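About the Grajales Robotics Club

Who we are

The Grajales Robotics Club is a student organization of Grajales Technical School. It is open to all enrolled students from the ninth grade upward, regardless of their course of study. No earlier experience with programming, electronics or machine tools is expected of new members. The club currently has 34 members, organized in project groups that each work under a faculty adviser.

The club was established as an after-school class in basic mechanisms. Its first group of 15 students met once a week in a borrowed drafting room and shared two sets of hand tools. The school granted the club permanent status in its third year, and its work has since been recognized as an elective toward the technical diploma.

Our purpose

The club exists to give students practical experience in the design, building and testing of automated systems. Members learn to work from a written plan, to keep records that another student can follow, and to present their results to people outside their own group. The school regards these habits as equal in importance to technical skill, and both are considered when a member's work is reviewed.

Programs

Foundation Class. New members complete an introductory class during their first semester. Topics include safe use of tools, simple circuits, reading a mechanical drawing, and an introduction to programming. Students who complete the class receive a workshop card, which allows them to use the school's equipment under supervision.

Tromelix Project. The Tromelix Project is the club's long-term study of how robots can be taught ordinary household tasks from human demonstration. Student operators carry out short tasks with a pair of hand-held grippers, and the recordings are later used by the programming group to train and test a robot arm. Each task is described on a written sheet before work begins. A recording that departs from the sheet is kept but marked, and the operator repeats the task. Last year the project group accepted 600 recordings into its shared collection.

Competition Team. Members who have held a workshop card for at least one semester may apply for the team that represents the school at the Omcombe Student Automation Meet, held each April. Teams at the meet are given a sorting or handling problem and must present a working machine together with a written report. Our team has attended the meet every year since the club received permanent status.

Faculty and advisers

The club is directed by Amnuay Khunthong, who teaches applied mechanics and previously served as head of the school's machine shop. The director is responsible for safety, for the approval of project plans, and for the club's relations with outside partners. Advisers from the mathematics and electronics departments attend project sessions and review student notebooks at the end of each term.

Facilities

General meetings and the Foundation Class are held in Room 224 of the main building. The room is equipped with benches, a soldering station and storage for work in progress. Demonstration work for the Tromelix Project takes place in a separate practice room, where the furniture can be moved to suit the task sheet. Electronic parts and replacement fingers for the grippers are supplied through a materials agreement with Flendura, a local manufacturer.

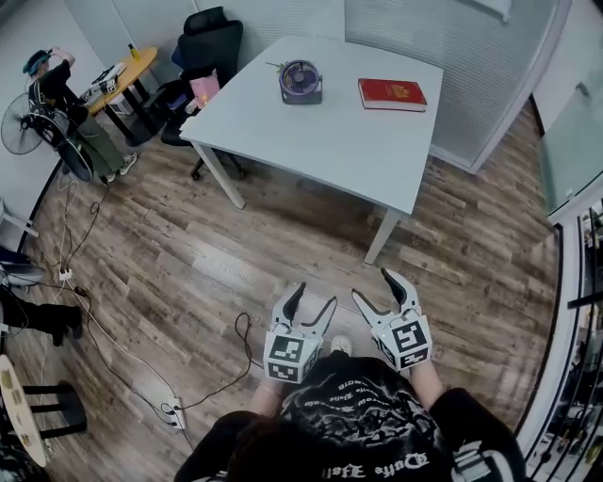 A student operator with a pair of hand-held grippers, fingers open, at a Tromelix Project session.

Membership and attendance

Applications are accepted at the start of each semester. Applicants are asked to submit the membership form, a signed safety agreement and a short statement describing what they would like to build or study. Students under eighteen also require the signature of a parent or guardian.

General meetings are held every Wednesday at 3:30 p.m. Project groups set their own additional hours with the approval of their adviser. Members are expected to attend general meetings regularly and to give notice of any absence. A member who misses four meetings in a semester without notice may be asked to reapply.

There is no membership fee. Safety glasses and notebooks are provided by the school.

Visits and inquiries

Prospective students and their families are welcome to observe a general meeting by arrangement. Schools and companies interested in working with the club should write to the director in care of the school office. Visitors are asked to sign in at the main entrance before proceeding to Room 224.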